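Runora ceasefire line: who verifies the river crossing?

arov_watcher
Posted February 23, 2026
The truce text gives the monitors access to both banks at Maglaya but says nothing on artillery positions behind the ridge. The withdrawal distance is 40 km for heavy guns. From the ridge to the bridge is well under that. Either the ridge is exempt or one side is in breach from the start.
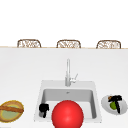 The annex with the map has not been released. Without it the distance clause can't be checked, because the text never states where the measurement starts.

tracked_and_wheeled
It starts at the line of contact as of August. Article 4, second paragraph. The ridge is not exempt.

arov_watcher
Article 4 says "the line as recorded." It doesn't say recorded by whom. The two commands filed different lines, and the gap is widest at Maglaya.

lowbridge
Distance is the smaller problem. The mission has around 800 monitors for the entire Runora front, and that figure includes drivers and interpreters. Night coverage at the crossing is 2 patrols. You can move a battery between them.

tracked_and_wheeled
You can move it, but you can't hide the tracks in February mud. Satellite passes pick that up the next day if the cloud breaks.

lowbridge
If. Cloud cover over the Arov valley has been near total this month. The last truce had the same imagery provision and the reports came in too late to use.

quartermaster_k
Disagree with both of you on priority. Shelling at Maglaya stopped when the fuel depot at Allen burned, well before anything was signed. Watch the rail spur into Allen. If it reopens for military freight, the distance clause won't matter.

arov_watcher
The spur is single track and the culvert is still down – do you have a source for repair work?

quartermaster_k
Only the regional rail notice, which lists the section as closed until further notice. I'll post the next one when it comes out.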